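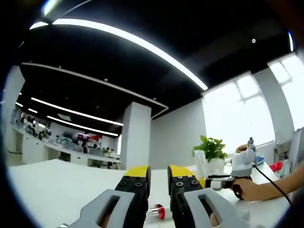 Back from Relcombe since last night, with sore feet and a tote bag full of leaflets, and I promised a few of you a proper write-up of the open day at Duvesell, so get yourself a coffee because I do go on.

For anyone who doesn't know it, Duvesell is the shared office building out past the old grain depot, and they open it up to visitors every April. I had been meaning to go for ages. My own desk at home faces a closet door, and I have reached the age where I think a lot about daylight and whether I am getting enough of it.

It took me longer than it should have to find the way in. The signs send you to parking lot 4, which is fine, but then you walk all the way around the building past the loading dock before you come to a door that opens. A very kind woman at the front desk gave me a sticker and a floor plan (I lost the floor plan within ten minutes) and told me to go up by the stairs because the elevator was full of folding chairs.

The big open-plan floor is the one to see, and I went back to it twice. It is a large room with white-framed windows along one side, and at mid-morning the light came in so strong that I had to squint at first. The wall next to the windows is gray, which I would never have picked, and I liked it very much. With all that brightness pouring in, a bit of gray is easy on the eyes. There is a square white column standing right in the middle of the room, going all the way up to the ceiling, and I overheard two visitors wondering if it could be taken out. I hope they leave it alone! It gives you something to steer by when you are trying to find your way back to your coat.

The tables are white too, and the one near the window was my favorite spot in the whole building. Somebody had put a green plant on it in a white pot, with good bright leaves, and only a few small things were sitting out besides — a little tube with a red band and a white body that could have been a lipstick or a marker, a bit of something blue over by the table edge. Most of the tabletop was left clear. I came home and looked at my own desk, with its three mugs and the stapler that doesn't staple, and felt a little ashamed.

On the way out of that room I got talking with a man from Sopacua, the firm that looks after the plants in the building. He told me they have 423 of them across all the floors, and that the ones by the windows get turned a little every time they are watered so they don't lean. I have been turning mine ever since, all one of them. He also said most people water far too much, and I nodded as if I were not one of those people.

Downstairs, Rultik had a stand with desk lamps and chairs. The chairs were comfortable and I sat in one for longer than was polite, but at $400 apiece I was always going to be getting up again. They were raffling one off, and no, I have not had a call.

Lunch was soup and a roll in the lobby, paid for with a ticket you had to buy at a different table from the one with the soup. The lentil ran out early. The tomato was good, a bit peppery. One of the organizers told me they had more than 3000 visitors last year over the whole open day, which I can believe from the state of the line for the restrooms.

I went back up once more in the afternoon before leaving. I would have happily sat there by the window with a book until they locked up.

If you are thinking of going next year, wear flat shoes, get there before eleven, and buy your soup ticket first. The bus back to Relcombe stops across the road from the building, on the side without the shelter.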